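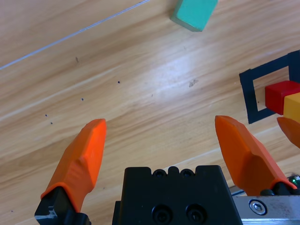 When does the Rillholm library close for its winter repairs? The doors shut on 1 December 2018, and they open again in March if the new roof goes on as planned.

Readers in Rillholm have had plenty of time to get used to the idea, but it still feels a bit sad to see the old place go quiet, especially with the cold evenings coming on. The good news is that the Greenwood branch will stay open later than usual all winter – until eight in the evening – and any card from the main library will work there just as it always has.

The town has set aside 2,908 books for the Greenwood shelves, among them 197 large-print titles and a very generous helping of mysteries (those do seem to vanish first, don't they?). Everything else goes into dry storage on Livov Street until spring.
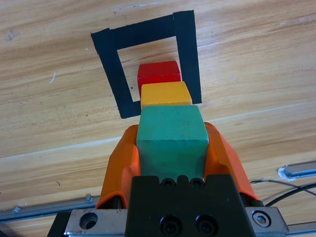 What happens to books that are already out on loan? They can be kept until the main library opens again, with no late fees, or dropped off at Greenwood whenever it suits you.

Story hour moves to Greenwood too, in the bright room at the back, with space for 16 children and their grown-ups. The knitting circle, the tax help desk and the seed swap will all take a rest until the spring, though the seed drawers will be put out at Greenwood for anyone who wants to plan a garden early. Holds can be placed by phone or at either desk until closing time.

We use cookies to keep this site running. By reading on, you accept their use.

Recent items
Greenwood bus stop moves across the road
Livov Street water main work finished
Rillholm choir looking for altos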